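Recording demonstrations by hand: moving the desk lamp

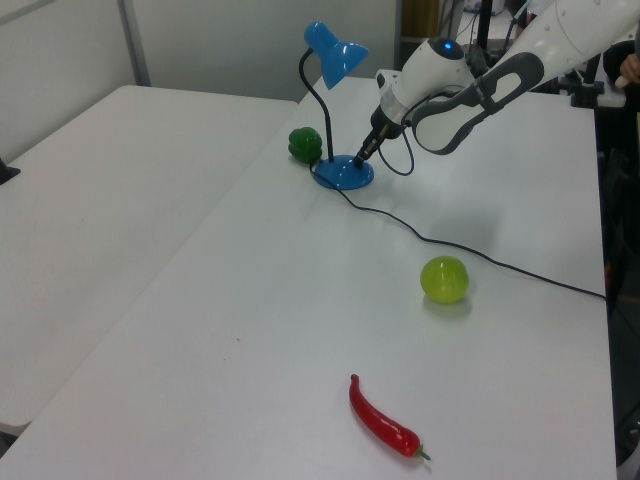
Page last changed: January, by Unai Quintana

The arm comes down on the round base from the upper side, with the gripper at a slant and the tip just clear of the plastic-or-metal question, so treat every base as slippery until you have tried it. The vegetables and the fruit stay on the table during lamp episodes. Keep them well apart.

Before you start

Run the lamp cord over the side of the table with some slack in it. A tight cord will drag the lamp back when you let go. Open a new session in Wenda and pick the task name "lamp_move" from the list. Do not type your own name for it. We had 337 episodes filed under misspelled tasks last year and Maria had to sort them by hand.

Recording

1. Bring the arm to the start pose and wait for the tone.
2. Press record, then guide the arm toward the lamp. Go slowly for the last 3 cm.
3. Stop for a moment above the base before you close in. The pause helps when the episode is split into steps later.
4. Push the base sideways 200 mm. Stay low. Pushing on the neck or the shade tips the lamp over.
5. Back the gripper away along the path you came in on, and press stop.

If you bump the pepper or the fruit, finish the episode and mark it "contact". Only delete an episode if the arm faulted or you forgot to press record until halfway.

Between episodes

Change the lamp position every time, and turn the shade to face a different way. Swap the produce around every ten episodes. Check that the arm's own cable hangs free at the wrist.

The Wistham set stands at 2,594 episodes. Uploads go to the Ibarra server at 6 p.m., so close your session before then or it will wait until the next run.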